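Graline 3.2 giveaway plugin: four months of use

I run a small household-deals blog and host between two and four giveaways a month, most of them with a sponsor who ships the prize. Until the spring I collected entries in a form embedded from Oltmont and picked winners from a spreadsheet. Graline is a plugin that does both jobs inside the blog's own admin panel. I paid for the single-site license. These notes cover version 3.2 and the two patches that followed it.

Setup

Installation is a zip upload and a license key. The key is case sensitive, and the error for a wrong key is the same as the error for a timed-out server, so check the key first. After that there is one settings page with five tabs. Four of them can be left alone. The fifth, Rules, holds the text that goes under every entry form, and the default is too thin to publish. It has no field for the party responsible for shipping, and the void-where-prohibited line has a typo in it. I replaced the whole block with my own.

Time zones are set per giveaway and default to the server's zone. My server is on UTC. My first giveaway closed in the early evening for readers on the East Coast, when the post said 11:59 PM. Two people wrote in, and I reopened it by hand. A site-wide default would fix this. The developer's forum has a thread asking for one, started by a user named Rizwan Tarar, and it has been marked "planned" for as long as I have owned the plugin.

Entry form

The form loads with the page and adds one script and one style sheet. On my phone it is usable in under two seconds. Readers enter with an email address and can then unlock extra entries by leaving a comment, joining the newsletter, or referring a friend. Each method has its own point value, which you set.

Comment entries are matched to the email address on the comment. This is the best part of the plugin. With Oltmont I had to check comments against the sheet myself, and it took most of an evening. Graline does it at closing time and shows the mismatches in a separate list.

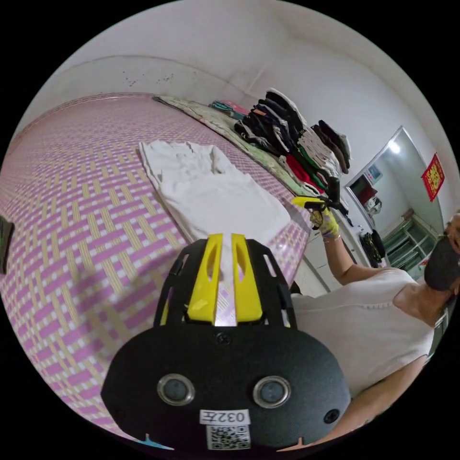
Referral entries are weaker. The link sets a cookie, and if the friend opens the post in one browser and enters in another, the referral is lost. There is no manual override. Sidra Awan, a regular reader of mine, sent me screenshots of three referrals that never counted, and all I could do was add the points to her entry as a "bonus," a field the public log does not show. That makes the log look wrong to anyone who adds it up.

Duplicate checks

The plugin flags entries that share an IP address and entries whose emails differ only by a dot or a plus sign. It flags them and leaves the decision to you. I prefer this to automatic removal, as families and offices share addresses all the time. In my largest giveaway, which drew 409 entries, it flagged 49. I went through them one at a time and threw out 10. The review screen shows one pair per page with no keyboard shortcuts, so this was slow.

It does not catch sweepstakes bots that rotate addresses. For those I run Nomik in front of the form – a separate product with its own fee. The two work together, but only with Graline's "delayed load" setting turned off. The manual says nothing about that.

Drawing a winner

Press Draw, confirm, and a name comes up. The draw is weighted by points. A seed value is stored with the result, and the same seed on the same list gives the same winner, which I tested on a copy of the site. Sponsors like having this. Shahzad Rajput, who handles blog promotions for a cookware shop I work with, asked for the seed and the list hash after our last draw and was able to repeat it on his end.

Redraws are handled well. If the winner does not answer by the deadline, the first name is kept in the record as "no reply" and the second draw leaves it out. The deadline counts in hours only.

Email

Winner notices go out through the blog's mail function unless you connect a mail service. Connect one. Of my first three winner notices, two landed in spam. With a mail service in place I have had no more trouble.

The export for the newsletter list is a plain CSV. It includes everyone who entered, with a yes/no column for whether they agreed to the newsletter. Filter on that column before you import. The old version 2 export left the others out by default, and I would like that back.

Cost and limits

The single-site license allows 300 live entries per giveaway. Past that the form keeps taking entries but holds them in a queue you cannot see until you buy the next tier. I found this out partway through the large giveaway and paid for the upgrade that night. The queued entries came through with their original timestamps. The limit is stated on the pricing page, in the footnotes.

Support replied to both of my tickets within a day. The answer on the typo was "noted," and it is still there.

Rating

Four out of five for sponsor-run giveaways with comment entries. Three out of five if referrals are your main draw. I have renewed for a year on the larger tier. If the time zone default arrives before December, when I run one giveaway after another, I will update these notes.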